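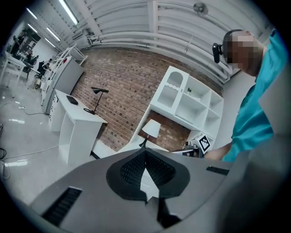 Skirnside Incense Circle – notes from the August gathering

We got going a little after 6, once everyone had found a cushion and the last of the coats had been piled on the landing. Jiahui Peng led the evening and kindly took us back over the basics of the Japanese incense ceremony for the newer faces, which was a pleasure even for those of us who have heard it before (I still mix up the order for passing the cup, so I was glad of it!).

Minutes of the July meeting were read and agreed, with one correction: the talk on sandalwood was given by Mrs. Sjögren, not Mr. Sjögren. Apologies to both.

Money. The balance stands at $884. We spent $28 on charcoal and fresh ash, and everyone was happy with that.

The listening game. Jiahui would like us to try a proper three-wood comparison in the fall, with written guesses and a brush record of the results. There was a long and very friendly talk about whether beginners would feel put on the spot. Agreed that guesses can be handed in without a name.

Room. The Malisari studio is ours through the winter, but shoes must now be left downstairs. Rulen has offered to bring a rack.

Visit to the tea group. They have asked us over on a Friday evening, and most people liked the idea, though two members felt strongly that incense and tea should be kept to separate nights – we went back and forth on this for quite a while. Jiahui will write and ask what they have in mind, and we will pick it up again next time.

Any other business. Please wear no perfume or scented hand cream to meetings. A green scarf was left behind and is with Rulen.

We closed at 8:30 and stayed on chatting well past that. Next meeting at the usual time, sweets by the Sjögrens.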